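Progress report to Rainer: the Keronel vanity box

With this report we inform you how the work on the tabletop cosmetics box advances. The grant of 2,000 is spent up to 1,146, mainly on foam board and knobs.
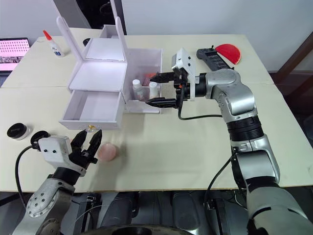

Rorkosham, 15th May

The box has now its lid, the upper tray, the drawer space and the open compartment on the side. Small bottles stand well in the side compartment.
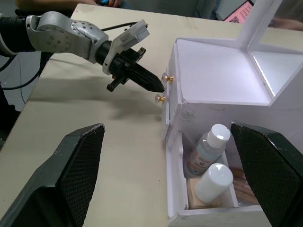 Omon wrote to us that bottles should not go in the drawer at all, because the tall ones lean and then the drawer is hard to close. We agree and will put this in the leaflet. The drawer is better for round, flat things such as puffs. 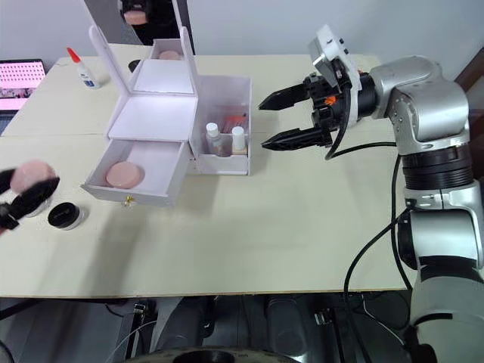 The upper tray is shallow, so we keep it for small sponges. We made 12 boxes until now and glued all by hand. One box takes almost 295 minutes, which is too long, and we search for a quicker way to fix the lid.

Next steps

Dividers for the side compartment will be tested in two heights.

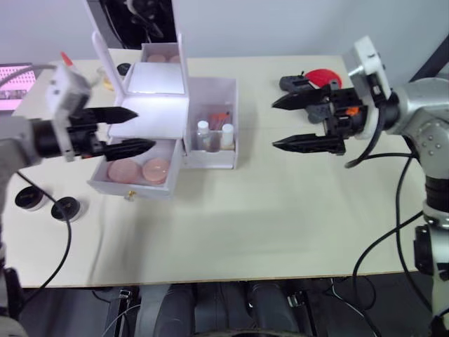 Remaining budget

The rest of the money is kept for the leaflet and for the last boxes, to be delivered in December.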